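소문난 살림 비법, 직접 해보고 남긴 것과 버린 것

베이킹소다에 식초를 부으면 거품이 난다. 거품이 나니까 뭔가 되고 있는 것 같다. 배수구 청소법을 검색하면 열에 아홉은 이 조합이 나오는데, 나는 이걸 꽤 오래 믿다가 그만두었다. 염기와 산을 섞었으니 서로 중화되고, 남는 것은 초산나트륨이 조금 녹은 물과 이산화탄소다. 기름때를 녹일 힘은 거품이 꺼지면서 같이 꺼진다. 막 섞었을 때 거품이 찌꺼기를 조금 흔들어 줄 수는 있겠지만, 그 정도라면 뜨거운 수돗물을 세게 트는 편이 낫다.

배수구가 느리게 내려가는 집에서 먼저 할 일은 거름망을 빼고 트랩을 분리해 보는 것이다. 욕실이면 머리카락, 주방이면 굳은 기름과 음식물이 대부분이다. 머리카락은 플라스틱 갈고리로 긁어 올리면 끝난다. 보기에 역겹지만 오 분이면 된다. 주방 쪽은 주방세제를 넉넉히 짜 넣고 손을 대면 뜨겁다 싶은 물을 천천히 흘린다. 펄펄 끓는 물은 권하지 않는다. 우리 집도 그렇고 요즘 배수관은 PVC가 많은데, 이 재질은 열에 약해서 이음매가 변형될 수 있다. 끓는 물 한 주전자 붓고 뚫렸다는 글은 많지만 그 뒤에 싱크대 밑이 젖었다는 글은 제목을 다르게 달고 올라온다.

베이킹소다와 식초를 따로 쓰면 둘 다 쓸모가 있다. 베이킹소다는 약한 연마제다. 싱크볼의 얼룩이나 찻잔 안쪽의 찻물 때를 물 조금 섞어 문지르면 잘 지워진다. 단, 코팅 팬과 알루미늄 냄비에는 쓰지 말 것. 알루미늄은 검게 변한다. 식초는 물때에 듣는다. 전기포트 바닥의 하얀 얼룩, 수전 끝에 낀 석회, 샤워기 구멍 같은 곳이다. 포트에는 물과 식초를 섞어 붓고 한 번 끓인 다음 그대로 두었다가 두어 번 헹군다. 냄새가 싫으면 구연산을 쓰면 된다. 천연 대리석 상판에는 식초도 구연산도 안 된다. 표면이 부식되고, 그건 닦아서 돌아오지 않는다.

그리고 락스. 락스에 식초를 섞으면 더 강해진다는 말을 아직도 본다. 염소 가스가 나온다. 구연산도 마찬가지고, 암모니아가 든 세제도 다른 종류의 독한 기체를 만든다. 락스는 찬물에만 희석해서, 창문을 열고, 혼자 쓴다. 이 대목만은 의심하거나 실험해 볼 생각을 하지 않기 바란다.

냉장고 냄새와 원두 찌꺼기

원두 찌꺼기를 말려 냉장고에 넣으면 탈취가 된다는 이야기. 절반쯤만 믿는다. 바싹 마른 찌꺼기는 냄새를 어느 정도 잡는 듯한데, 문제는 바싹 말리는 사람이 별로 없다는 것이다. 겉만 마르고 속이 축축한 찌꺼기는 며칠 안에 곰팡이가 핀다. 나도 당했다. 넓은 쟁반에 얇게 펴서 낮은 온도의 오븐에 돌려야 제대로 마르는데, 그 전기료를 생각하면 시판 탈취제가 비싼 것도 아니다.

게다가 냉장고 냄새는 원인을 치우지 않으면 무얼 넣어도 돌아온다. 김치 국물이 선반 홈에 들어가 굳은 것, 채소 칸 바닥에서 물러진 파, 문짝 고무 패킹 주름에 낀 찌꺼기. 순서를 정하자면 패킹이 먼저다. 주방세제를 푼 미지근한 물에 못 쓰는 칫솔을 적셔 주름 안쪽을 훑고, 마른 천으로 물기까지 닦는다. 물기를 남기면 거기 다시 곰팡이가 앉는다. 선반은 꺼내서 씻되, 유리 선반을 차가운 채로 뜨거운 물에 넣지는 말 것.

식빵 한 조각을 태워서 숯처럼 넣어 두라는 비법도 해보았다. 냉장고에서 탄 빵 냄새가 났다.

칼은 은박지로 갈리지 않는다

은박지를 여러 겹 접어 가위로 자르면 날이 선다. 유리컵 밑면에 칼을 문지르면 날이 선다. 둘 다 인기 있는 글이고, 둘 다 댓글에 '신세계'라는 말이 달려 있다. 먼저 가위. 은박지는 가위날보다 훨씬 무르다. 무른 것을 자른다고 단단한 쪽이 깎일 리 없다. 날에 붙은 테이프 찌꺼기가 떨어지거나 아주 작은 거스러미가 눌려서 잠깐 잘 드는 느낌이 날 수는 있다. 그 느낌을 원한다면 알코올 묻힌 천으로 날을 닦는 것으로 충분하다.

도자기 컵 밑면의 유약 없는 테두리는 조금 다르다. 거칠고 단단해서 급할 때 날을 세울 수 있기는 하다. 다만 각도를 일정하게 잡기 어렵고, 컵이 미끄러지면 손을 벤다. 일 년에 한두 번이라면 모를까 습관으로 삼을 일은 아니다.

나는 양면 숫돌 하나를 쓴다. 물에 담갔다가 젖은 행주 위에 올려 고정하고, 칼등을 숫돌에서 동전 두어 개 높이만큼 든 채로 민다. 처음에는 거친 면, 그다음 고운 면. 반대쪽 날에 까슬한 것이 만져지면 뒤집는다. 시간은 노래 서너 곡이면 된다. 작년에 Stistent라는 전동 칼갈이를 얻어 써보았는데 빠르긴 무척 빨랐고, 빠른 만큼 날도 빨리 닳았다. 싸구려 과도라면 상관없다. 아끼는 칼이라면 나는 안 넣는다.

칼보다 도마를 먼저 보라는 말도 하고 싶다. 유리 도마는 위생적이라고들 하지만 그 위에서 칼질을 하면 날이 금방 뭉개진다. 갈아도 갈아도 안 든다는 집에 가 보면 유리나 돌로 된 도마가 놓여 있는 경우가 많았다.

집게와 뒤집개, 몇 개나 필요한가

서랍을 열 때마다 걸리는 것이 집게다. 파스타용, 고기용, 샐러드용, 얼음용이 따로 나온다. 파는 쪽에서는 각각 이유를 대는데 써보면 겹친다. 끝이 넓적한 것 하나, 끝이 가는 것 하나면 집에서 하는 요리는 거의 된다. 넓적한 쪽은 고기와 면, 가는 쪽은 전이나 생선 조각이다. 실리콘 끝이 달린 제품은 코팅 팬에 좋지만 이음새에 기름이 스며든다. 분리가 되는지 사기 전에 당겨 보면 안다.

집게를 고를 때는 벌어지는 폭과 오므렸을 때 양 끝이 맞는지를 본다. 끝이 어긋나는 집게는 비싸도 소용이 없다. 얇은 종이 한 장을 집어서 당겼을 때 빠지지 않으면 합격이다. 스프링이 지나치게 센 것도 피한다. 고깃집에서 하루 종일 들고 있을 사람이 아니어도, 손목이 약하면 한 끼 굽는 동안에 이미 피곤하다.
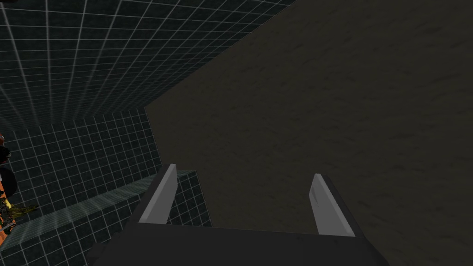 주방 집게의 손잡이 고정 고리가 헐거워져 서랍 안에서 자꾸 벌어지면 버려야 하나요?

고무줄 하나로 묶어 두고 계속 쓰면 됩니다. 고정 고리는 보관할 때만 필요한 부분이라 집는 힘과는 상관이 없습니다. 다만 축이 흔들려 양 끝이 어긋난다면 그때는 바꾸는 것이 맞습니다.

뒤집개도 사정은 비슷하다. 얇고 잘 휘는 것 하나면 달걀과 생선이 해결되고, 두꺼운 것은 누르는 용도 말고는 쓸 데가 적다. 나무 뒤집개는 예쁘지만 끝이 두꺼워 부침개 밑으로 잘 들어가지 않는다. 사포로 끝을 갈아 얇게 만든 다음 식용유 대신 도마용 미네랄 오일을 바르면 좀 낫다. 식용유를 바르면 시간이 지나 끈적해지고 쩐내가 난다.

신문지로 유리창 닦기

이건 예전에는 맞는 말이었을지 모른다. 지금 우리 집에는 신문이 없다. 구해서 해보니 손이 새까매지고 흰 창틀에 잉크가 묻었다. 극세사 천 두 장이 훨씬 편하다. 한 장은 물에 적셔 꼭 짜고 한 장은 마른 채로 둔다. 섬유유연제를 넣고 빤 극세사는 물을 먹지 않고 유리에 줄을 남기니 따로 빨아야 한다.

더 중요한 건 시간대다. 해가 창에 바로 드는 때에 닦으면 물이 먼저 말라 얼룩이 된다. 우리 집 거실은 오전 내내 해가 들어서 나는 오후 네 시 넘어서 한다. 흐린 날이면 아무 때나 좋다. 안쪽은 가로로, 바깥쪽은 세로로 닦으면 줄이 남았을 때 어느 면인지 금방 안다. 이 요령은 Chiamaka Okeke가 알려 준 것인데, 처음에는 시큰둥했지만 지금까지 쓰고 있다.

방충망은 물을 뿌리기 전에 마른 먼지부터 빨아들인다. 반대쪽에 신문지든 종이든 한 장 붙이고 청소기를 대면 흡입력이 새지 않는다고들 하는데, 붙이는 데 드는 시간이 더 길었다. 그냥 솔 달린 노즐로 천천히 두 번 지나가면 된다.

빨래에 소금을 넣으면 색이 안 빠진다?

천연염색을 하던 시절의 이야기가 그대로 넘어온 것 같다. 요즘 파는 옷은 공장에서 이미 고착 처리가 끝난 상태이고, 집 세탁기에 소금 한 줌 넣는다고 염료가 더 붙지는 않는다. 색이 빠질 옷은 빠진다. 나는 궁금해서 빨간 면 티셔츠를 잘라 한쪽은 소금물에, 한쪽은 맹물에 담가 보았다. 물 색이 똑같았다. 진한 소금물을 세탁조에 자주 부으면 금속 부품에 좋을 것도 없다.

색을 지키고 싶으면 찬물에, 뒤집어서, 짧게 빤다. 세제는 표시된 양보다 많이 넣지 않는다. 덜 헹궈진 세제가 남으면 검은 옷이 뿌옇게 보이고, 그걸 물이 빠진 걸로 착각해서 옷을 버리는 사람도 있다. 그런 옷은 세제 없이 한 번 더 돌려 보고 나서 결정해도 늦지 않다.

수건에 식초를 넣으면 보송해진다는 말은 어느 정도 사실로 본다. 헹굼 때 조금 넣으면 남은 알칼리 성분이 빠지면서 뻣뻣함이 줄어든다. 그래도 매번 넣지는 않는다. 고무 부품에 오래 닿아 좋을 것이 없다는 설명을 수리 기사에게 들었고, 그 말을 의심할 만한 근거는 아직 못 찾았다. 쉰내가 나는 수건은 식초보다 과탄산소다다. 뜨거운 물에 풀어 한 시간쯤 담갔다가 평소처럼 빤다. 밀폐된 통에 풀어 두면 산소가 차서 뚜껑이 튀니 대야에서 할 것.

쌀벌레, 마늘, 건고추

쌀통에 통마늘을 넣으면 벌레가 안 생긴다고 한다. 몇 해 여름 넣어 보았는데, 생길 때는 생겼다. 알이 이미 쌀 안에 들어 있으면 마늘 냄새로는 어쩌지 못한다. 마늘 향 밴 밥만 남는다. 지금은 쌀을 적게 사서 페트병에 나눠 담고 냉장고 채소 칸에 눕혀 둔다. 병은 반드시 속까지 말려야 한다. 물방울이 남으면 곰팡이가 벌레보다 먼저 온다. 깔때기가 없으면 병 윗부분을 잘라 거꾸로 쓰면 된다.

이미 벌레가 생긴 쌀을 햇볕에 널어 두면 벌레가 기어 나가긴 한다. 그 대신 쌀이 갈라져 밥이 푸석해진다. 그늘에서 펴 두고 골라낸 다음 냉동실에 며칠 넣었다가 먹는 편이 밥맛은 낫다.

스티커 자국

선크림, 마요네즈, 식용유, 헤어드라이어, 지우개. 스티커 제거법만 모아도 책 한 권이 될 것이다. 원리는 기름으로 풀거나, 열로 무르게 하거나, 용제로 녹이거나 하는 것이니 집에 있는 것 중 덜 아까운 걸 쓰면 된다. 마요네즈가 식용유보다 나을 이유는 흘러내리지 않는다는 것 정도다. 유리병은 드라이어로 데워 떼고 남은 끈기를 식용유로 문지른 뒤 세제로 닦으면 깔끔하다. 플라스틱에 아세톤은 금물이다. 표면이 녹아 뿌예진다. 책 표지에는 기름도 안 된다. 얼룩이 번진다. 종이는 드라이어로 천천히 데우면서 낮은 각도로 당기는 수밖에 없다.

Sullora라는 스프레이를 권하는 글을 보고 한 통 샀는데, 잘 떨어지긴 했다. 귤 향 나는 기름 성분이었고, 식용유로 걸리는 시간의 절반쯤으로 끝났다. 그 차이에 돈을 낼지는 각자 정할 일이다. 나는 다 쓰고 다시 사지 않았다.

나사가 헛도는 구멍

가구 문 경첩의 나사가 헛돌 때 이쑤시개를 넣으라는 비법은 내가 의심했다가 항복한 몇 안 되는 것 중 하나다. 목공풀을 묻힌 이쑤시개를 구멍에 꽉 차게 밀어 넣고, 튀어나온 부분을 잘라낸 뒤 하룻밤 말린다. 그다음 원래 나사를 박는다. 우리 집 싱크대 문은 이렇게 고친 뒤로 여태 멀쩡하다. 무거운 문이라면 나무젓가락을 깎아 넣는 쪽이 더 튼튼하다. 풀 없이 이쑤시개만 넣으면 얼마 안 가서 다시 흔들린다.

석고보드 벽은 이 방법이 통하지 않는다. 부스러지는 재질이라 채워 봐야 같이 빠진다. 전용 앵커를 쓰고, 앵커 포장에 적힌 하중의 절반만 믿는다. 선반 하나에 앵커 두 개면 된다는 말도 선반에 무엇을 올리느냐에 달렸다. 책을 올릴 거라면 샛기둥을 찾아 거기에 박아야 한다.

머리가 뭉개진 나사에 고무줄을 대고 돌리는 법도 있다. 얕게 뭉개진 것은 풀렸고, 심하게 뭉개진 것은 고무줄만 찢어졌다. 세 번 해서 안 되면 그만두고 펜치로 머리를 잡거나 전용 비트를 쓰는 게 낫다. 계속 돌릴수록 홈은 더 없어진다.

독자 편지에서

Nest Eynon 씨가 탄 냄비에 콜라를 부어 끓이는 방법은 왜 빼놓았느냐고 물어 왔다. 해보았고, 별로였다. 콜라의 산이 조금 돕기는 하지만 설탕까지 같이 눌어붙을 위험이 있다. 스테인리스 냄비라면 물에 베이킹소다를 풀어 약한 불로 끓이고 식을 때까지 둔 다음 나무 주걱으로 긁는다. 한 번에 안 되면 한 번 더 한다. 그래도 남은 검은 자국은 요리에 지장이 없으니 나는 그냥 둔다.

Haldane 수세미가 어떤 때든 다 지운다는 광고에 대해서도 의견을 달라는 편지가 있었다. 멜라민 스펀지의 일종으로 보이고, 그렇다면 아주 고운 사포라고 생각하면 된다. 벽의 낙서, 운동화 고무, 문틀 손때에는 좋다. 광택 나는 가구, 텔레비전 화면, 코팅 팬에는 대지 말 것. 지워지는 것이 때인지 표면인지 알기 어렵다.

다음 글에서는 제습제 통에 굵은소금을 채워 쓰는 방법을 다룬다. 10월부터 옷장 두 칸에 나눠 넣어 놓고 지켜보는 중인데, 지금까지는 소금이 젖었다는 것 말고 적을 내용이 없다.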